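Home Workshop Kitchen Bench Notes Archive Contact

Bench Notes: Comparing Grippers and Wrist Cameras on a Small Arm

These tips apply to light arms used on a table for sorting and pick-and-place work. They were collected while testing two grippers, the Tadness and the Havlíček, on the same arm with the same controller. The cameras were an Eston and a Flundano. Most of the advice carries over to other makes.

Change one part at a time. If the gripper and the camera are swapped on the same afternoon, the results can't be assigned to either. Run the full set with the first gripper, swap it, run the full set again, and only then touch the camera.

Use the same objects in the same order. Small household items work well: a bottle cap, a sponge, a clothespin, a wooden spoon. Include one item that is soft and one that rolls. Mark the start positions with pencil or low-tack tape. Tape with a glossy face throws reflections at a low camera, so use the paper kind.

Do 60 picks per gripper before writing down an opinion. With fewer, one bad placement moves the score too much. Log a drop, a miss and a push as separate results. A push is any attempt where the finger moves the object before closing.

Check the wrist camera view with the arm in its working pose. A view that looks clear when the arm is parked may be half filled by the housing once the wrist turns. Note how much of the table is left and where the finger crosses it.
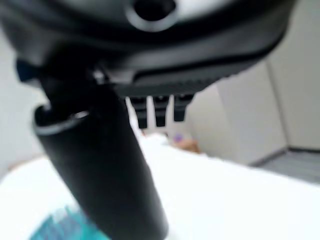 Focus is the second thing to settle. The Eston has a fixed lens, and anything within 5 cm of it goes soft. The Flundano has a focus ring, but the ring creeps with vibration and needs a dab of removable thread paint. Set it for the distance at which the fingers start to close.

White tables need lower exposure. Automatic exposure on both cameras settled on the dark parts of the gripper and washed out the surface. Lock it by hand with a sheet of gray card on the table. If the table is still too bright, turn off the overhead light nearest the arm before adding any filter.

Wipe the fingers between runs. Dish soap and water on a cloth is enough for rubber pads. Keep solvent away from them. The Havlíček pads pick up flour and fine dust quickly and lose grip on smooth plastic; the Tadness pads are harder and less affected, though worse with anything thin.

Set closing force from the low end. Raise it in steps of 2 on the controller scale until the heaviest item holds through a full swing, then stop. Write the value on tape and stick it to the controller.

Restart the controller after every gripper change. Ours kept the old finger travel in memory and reported error 1223 on the first close. Homing alone did not clear it. Powering down and waiting for the lights to go out did.

Route the camera cable with slack at the wrist and a tie at the elbow. Turn the wrist by hand through its full range with the power off and watch the plug.

Scores for both grippers are in the November table under Archive. The soft items were rerun with new Havlíček pads, and those rows are marked with a star.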